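The Vukcombe Road Bakery Did Not Burn Down

Posted September 2026

My aunt swears to this day that she left me the bakery because I was the only one in the family who ever finished a crust. I think she left it to me because everybody else had already said no. Either way I got the keys in April, along with 62 pounds of rye flour, a cat who lived in the back stairwell, and a marmalade recipe that was supposed to be worth more than the building.

Okay, so you need to know about the marmalade. In Vukcombe it's a thing. People who moved away write home for it. My aunt made it every winter in a pot you could bathe a toddler in, and she never wrote the recipe down where anyone could find it, which was the whole problem, because by April she had moved to the coast with a retired ferry pilot and she would not pick up her phone. (She says there's no signal. There is signal. I have been there.)

I opened anyway. What else was I going to do? I'd quit my job at Conum, where I had spent over 2 years answering emails about replacement hinges, and I'd told everyone at my goodbye lunch that I was going to be a baker. There had been a cake with a rolling pin on it. You can't go back after a cake like that.

The first morning, a lady in a green raincoat came in, looked at my shelves, looked at me, and asked where the marmalade was.

"Coming soon!" I said, much too loud.

She bought one roll, and I swear she squeezed it first with her eyes on me the whole time.

By the end of that week I'd said "coming soon" so often that somebody had started a list. It was taped to my own front door, on the outside, and it had names on it. My stomach went cold. I went in the back and sat on the flour and talked to the cat, who had no ideas.

So I started making marmalade. Bad marmalade! Marmalade you could have patched a boat with. I tried it with honey, I tried it with ginger, I tried leaving the peel in for two days and then I tried forgetting the peel altogether, which wasn't a test so much as me being tired. I'd spoon a bit onto a saucer from the freezer, tilt it, and watch it run straight off onto my shoe. 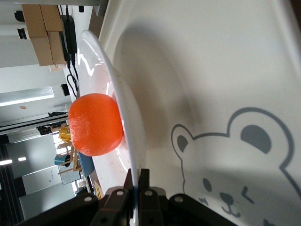

Then one night, way past closing, I was hunting for a clean dish towel and pulled the bottom drawer all the way out. It stuck, so I yanked, and the whole drawer came off and landed on my foot. And there on the back panel, where you'd never see it unless you'd just hurt yourself, was my aunt's handwriting in pencil.

It said: Nerken, 92. Ask for the bitter ones.

That was it. I stood there on one foot reading it over and over. Nerken is the next town up the line, and 92 is the bus. I had taken that bus to school for years.

I was on it the next morning with my foot in a slipper. The bus lets you off by a little produce stand called Kan, and the man there was so old and so slow that I'd rehearsed my question four or five times before he got around to looking up.

"I need the bitter ones," I said.

He studied me for a bit. Then he looked down at the slipper.

"The drawer?" he said.

"The drawer."

He laughed until he had to hold on to the scale, and then he went behind a curtain and came back with a crate of the ugliest oranges I have ever seen in my life, lumpy and spotted and sour enough to smell from where I was standing. He wouldn't take money for them. He said my aunt had paid up before she left, and that she'd told him I'd be along in a week. It had taken me nearly three.

I carried that crate home on my lap. I cooked until the windows fogged over and the cat moved out to the front counter in protest, and around sunrise I put a spoonful on a cold saucer and tipped it, and it wrinkled and stayed put. I may have yelled. The lady in the green raincoat was already outside, reading the list on the door with her finger on her own name, and I let her in half an hour early.

She took a jar, opened it right there, and ate some off the end of her house key.

"Needs salt," she said, and bought two more.

I called my aunt that night to tell her, and wouldn't you know it, she picked up on the first ring.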